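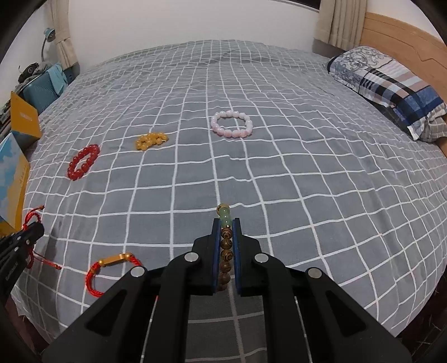 Gray sheet with white grid, on the bed.

To: finden-linens
Subject: Re: Length loss on woven sheets, hard water or dryer?
September

Replying below the quoted part. I trimmed the section on thread count, which belongs in the other thread.

> I have two flat sheets from the same Drundeck order. Both were cut
> to the same length and both have been washed on the same setting.
> One is now clearly shorter than the other along the warp, and the
> hem on the short one has started to curl. The only difference I can
> think of is that one was washed in Onville, where the water is very
> hard, and the other at my sister's place. Her report says 179 ppm.
> Mine says 302. Can hardness alone account for this? And is there any
> way to measure it that doesn't involve laying a tape across the
> whole mattress and guessing?

Hardness alone is unlikely to do it. Hard water leaves mineral and detergent residue in the cloth, and that residue makes the fabric stiffer and a little heavier. A stiff sheet lies with more ripple in it, so a tape laid across the top reads short. True length loss comes mostly from relaxation of the warp, which was held under tension on the loom and again in finishing. Water and movement let it go. Most of it happens in the first few washes, and tumble drying pushes it further than line drying does.

So I would look at the dryers first. You say the wash setting was the same but you don't say how either sheet was dried. If one was tumbled on high and the other hung up, you have your answer and can leave the water out of it.

On measuring. Don't measure the whole sheet. Put in a pair of bench marks before the first wash and measure between those. I use 700 mm between marks, with three pairs along the warp and three along the weft, all kept well away from the hems and selvages. Hems pull in at a different rate from the body of the cloth because of the sewing thread and the folded layers. That is also the likely source of your curl. A stitched thread stitch works loose less readily than it shrinks, if the thread is cotton. 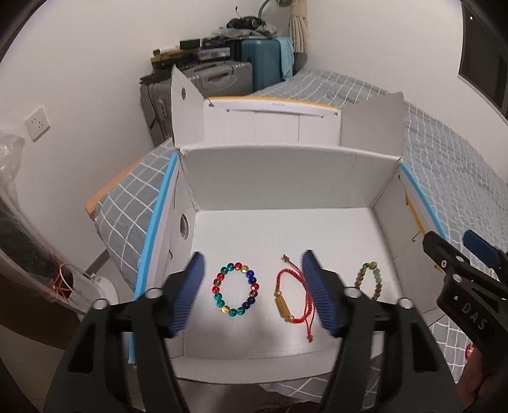
Marks should be sewn, one short stitch of polyester thread in a contrasting color with the tails left long enough to find again. Laundry markers spread, and after a few washes the dot is wide enough to swamp the change you are looking for. If the cloth has a woven check you can count repeats between the stitches as a cross-check, but don't use the repeat itself as your ruler. The check shrinks with the cloth. A printed check is worse still, as it may not have been straight to the grain when it was printed.

Condition the sheet before you measure. Leave it flat in one room overnight, with no iron, and take the reading at the same time of day as the last one. Smooth the cloth by hand from the middle outward and stop when the ripples are gone. If you go on pulling after that you are measuring your own arm. A hard table is better than a mattress, which gives under the tape. Fold the rest of the sheet loosely beside the section being measured so that its weight does not hang off the side and stretch the warp.

For the record, my own series was run on the Shao plain weave, undyed, one sheet to a load with towels as ballast. The cycle was 63 minutes including the spin. Line dried, the warp loss had leveled off by the fourth wash at just under three percent. Tumbled on high, it was nearly five and still moving when I stopped. Weft loss was under two percent in both cases. I did not vary the water, so I can't offer a number for hardness, and I would be wary of anyone's number that came from two sheets.

If you want to test the residue idea, it is cheap. Soak the short sheet in warm water with a spoonful of citric acid, rinse twice, line dry, and measure again. Any length that comes back was stiffness and ripple. Whatever is still missing after that is relaxation and is gone for good. Check the care label first if the sheet has any metal fittings or a deep dye, and don't put the acid in the same bath as bleach.

One question back to you. Was the order cut from one roll? Drundeck used to fill larger orders from whatever was on the shelf, and two rolls of the same article can differ by a percent or more depending on how they went through the finishing range. There should be a roll number on the packing slip, on the second line under the article code. If the two numbers differ, the comparison doesn't tell you much about the water or the dryer.

I can post the full table in the list's file area if there is interest. It needs the units fixed in two columns first.

--
finden-linens: reply goes to the whole list by default
To change to digest mode, send a message with the word digest in the subject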